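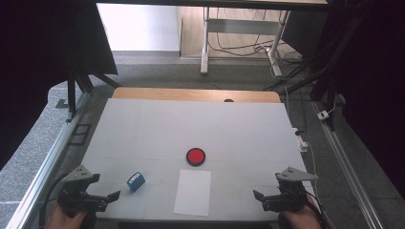

Hand-held grippers or leader arms for tabletop demos?

Home Topics Ask Tags Members Sign in

We use cookies to remember your settings and count visits. Accept all Manage choices

Hello everyone, and thank you in advance for reading, I know I go on a bit! I have been comparing two ways of recording demonstrations for small table tasks. One is a pair of hand-held grippers, one in each hand, with black fingers and a gray triangular bracket on top. The other is a pair of Dillari leader arms that a friend at another lab is willing to lend me until June.

My test task is very plain: a red button, a little blue cube and a sheet of paper on a white board. I like the hand-helds a lot (my hands go where I want them to, and I'm much faster), but I worry that I move in ways our real arms can't copy. The cable on the left one also bothers me when I reach across. Has anyone used both and settled on one? Our budget is 2000 dollars, and that has to cover spare fingers too.

Tekle Workneh

I went through this same comparison last year and came out on the hand-held side, though it took me a good while to trust it. We recorded 1512 demos by hand and then threw away 179 of them, nearly all for wrist angles the arm couldn't reach. I was upset at first, but the leader arms were so slow that we had only 549 demos from the same number of afternoons, so I made my peace with it!

What helped most was putting a strip of tape along the near edge of the board and making a rule that the grippers start and finish over it. Then replay a handful on the real arm before you record the rest. Please do this early, it is a sad feeling to find out at the end. For the cable, I run mine up the forearm with two soft straps and leave a loop at the elbow, and after a few minutes I forget it's there.

One more thing, a flat sheet of paper is a much harder pick than a cube, so keep separate notes for it or your averages will be a muddle.

kinesholm_bench

get the leader arms, you feel the joint limits right away. hand held is fine for cubes

Sadedo44

I'd gently say it depends on the controller. With our Nigatu controller the hand-held paths needed smoothing before they would play back without a shudder, and the leader arm ones ran as they were. If your friend is lending the arms for free, borrow them for a couple of weeks, do the button press both ways and compare the replays. You can spend the money after that. Good luck, and do come back and tell us how the paper goes!

marigold_servo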